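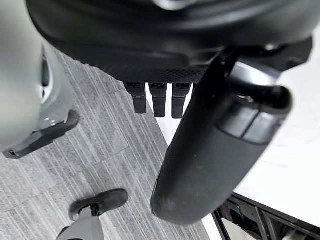
Three black fingertips over the floor. Cleltville, August.

The Long Wash
Why doing dishes by hand refuses to go away

Half past nine at night, the building on Tumetti Street, windows open. You can hear it from the stairs. Taps. A plate knocking another plate. Someone with the radio on, someone arguing over a pan. No dishwashers in the whole place, 12 apartments, and at this hour every one of them seems to be at it.

I moved in last winter thinking I'd hate it. Did hate it, for a while. Cold kitchen, bad sponge, rice glued to everything. Then some time in spring it stopped being a chore and turned into the bit of the evening I plan around. Same podcast, same order, glasses first. Sad? Maybe.

Ask people how they wash up and you'll be there an hour. Everybody has a method and everybody's method is the one their mother had, or the exact opposite of it. Running water or full basin. Cutlery in a jug. Greasy stuff last, obviously, except for the people who do it first to get it over with, and they are wrong but very calm about it.

The soakers get the worst press. My downstairs neighbor soaks everything, overnight, even spoons. Her husband says the soaking is a kind of promise. She says it's a pan and it needs soaking. They've had this conversation for years, on the landing, in front of me, with their groceries.

Then drying. Big split here. Towel people want it finished, cupboard shut, counter bare. Rack people walk away and let the air do it. I was raised towel and converted to rack, mostly out of lazyness, and I'm not going back. My aunt in Barasa, 97, still dries every fork by hand and holds it up to the window after. She has looked at my rack exactly once. Didn't say anything. Didn't have to.

There's a store by the station, Jukance, that sells nothing but kitchen odds and ends – brushes, plugs, stoppers, dish towels in stacks up to the ceiling. I went in for a brush and came out forty minutes later. The woman at the register says people come back for the same brush again and again and get upset if the handle changes color. She's had a customer return one because it was the wrong sort of blue. She took it back, too.

She also told me what sells in August. Racks. People come home from a rented place by the lake where they've washed up by hand for 2 weeks, and they've liked it, and they want to keep some of it. A lot of those racks end up under the sink by fall. She knows this. Sells them anyway.
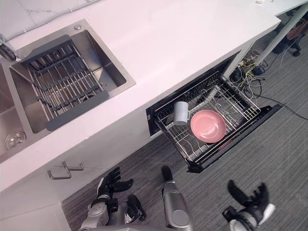 A reader in Barasa wrote to say that all this is very nice when there are 3 of you and no small kids, and would I like to come and do hers on a school night. She has a dishwasher and she has never once missed the sink. The only thing she washes by hand is her good knife, she said, and she does that standing up straight with the kitchen door closed.

Fair. I wrote back and said so. It's a different thing when it's a choice, or when the pile's small, or when there's someone to dry. Most of the people I talked to on my stairs said the talking was the point, one washing, one leaning on the fridge. Nobody has to look at anybody. My neighbor across the hall told her son's teacher off in her head every night for a year over the pots, and then did it in person, and says the pots were good practise.

Anyway. Ten o'clock now and the taps are going off one by one. Upstairs is still at it, a big pot by the sound of it. Mine's soaking.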